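January 26, 2026

Long one today, writing this fast before I fall asleep on the notebook.

Club met at noon and I was late, bus again. Natalie already had the whiteboard up with the three jobs left on it and my name next to two of them. Fine. I said I'd do the data half in the fall so I guess that's me.

Where we are – the task is still "put the small things in the box." Sounds like nothing. Soft stuff is the whole problem though. Blocks we had working before break, blocks are easy, a block stays a block. A scrunchie is a different shape every time you let go of it and the model has no idea where to grab. So, more demos, with the hand-held grippers, in real rooms and not on the lab table. Ms. Lightfoot (Natalie's mom, also our adviser, also confusingly a Natalie) signed the sheet so we can take the kit home now. 2 sets only. Must come back charged!!

The kit is heavier than it looks. My thumbs are wrecked. Seul-gi says hold it lower down and let your elbow do the work, and she's right, but I forget after ten minutes and go back to squeezing like it's a stapler.

Did the bed setup. Cardboard box on the quilt, one gripper in each hand, pick up, move over, let go, reset, again. Rules I made for myself and am writing down so I stop breaking them:

- start with the tips apart, every time
- no fixing things with fingers mid-run, if it goes wrong let it go wrong
- slow near the box
- say "done" out loud so the audio has a marker
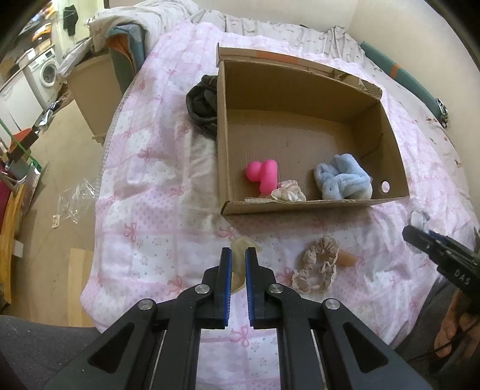 Mid-run on the bed – blue plush and the pink balloon-looking one in the box, lace scrunchie still out on the quilt.

Things I noticed, no order. A quilt is a bad floor. It gives when you press down, so the tips sink in and pinch fabric along with the object, and then the quilt comes up too. Threw out a bunch for that. Seul-gi thinks we should keep them and label them as fails. Natalie says no, clean ones only until April. I'm with Seul-gi but didn't feel like argueing.

Also satin is awful. Slides out sideways. The fuzzy stuff is great, grabs first try nearly every time.

Total is 1,112 clips as of tonight, and that's after tossing the bad ones. Natalie wants another 200 before we train again. Last training run took 16 hours and died near the end on a full disk. My fault, I had two copies of everything in there. Cleared it, she checked, we are friends again.

Skustar is the name now btw. Voted. I wanted Stindora but it sounded like a cough medicine to everyone else and I can't unhear it.

The regional thing in April wants a video plus a two page writeup plus a live demo. The writeup is mine. Have written the title. The Ó Dálaigh room is booked for the demo and it has that carpet, so we need to try carpet soon, nobody has done even one run on carpet. PUT THIS ON THE BOARD.

Tomorrow:
- charge both grippers, tonight really
- copy the clips off before I do anyting else
- ask Seul-gi about the timestamps, left and right were off from each other again
- chem quiz, ch 7, haven't opened it

Ate cereal for dinner. Hands smell like rubber. Charging them now, then bed.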